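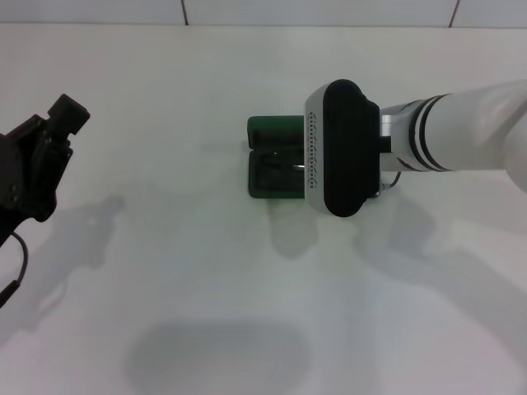

When does the Kwan bowl hold good snow?
From the first cold week of May until the creek opens up at the bottom, and it skis best in the hour after the sun reaches the top.

Most people who drive to Lolldale go to ski off the two tows and eat at the pub. The bowl is on the other side of the ridge, and getting there takes 3 hours on skins if the track is already set. Add time if it isn't. The first part follows an old logging road, flat and dull, with alders leaning into it. After the second bridge the road gives out and the climbing starts.

I left the car park at 4 a.m. with 26 litres on my back and more food than I needed. The road was frozen hard and I carried my skis to the first bridge. By the time I reached the Zalen hut there was enough light to turn the headlamp off. The hut has a stove, two benches and a bucket for ash. The door sticks, so lift it by the handle.

Above the hut the slope steepens and the surface was grey and solid. Ski crampons went on there and stayed on to the ridge. I've done it without them and didn't enjoy it.

From the top you get 600 metres of vertical at an even pitch, facing east, with one rock band to keep left of. I waited on the ridge until the top inch had softened. The upper half was smooth corn. Lower down it was still firm in the shade and I made long, careful turns to the creek.

The way out is Handadier Gully, which is narrow and collects whatever falls off the walls. Be through it before mid-morning. There was fresh debris across the lower end, small stuff, and I took my skis off to cross it.

The road out was slush by then. The pub kitchen opens at noon and the pies are usually gone by one.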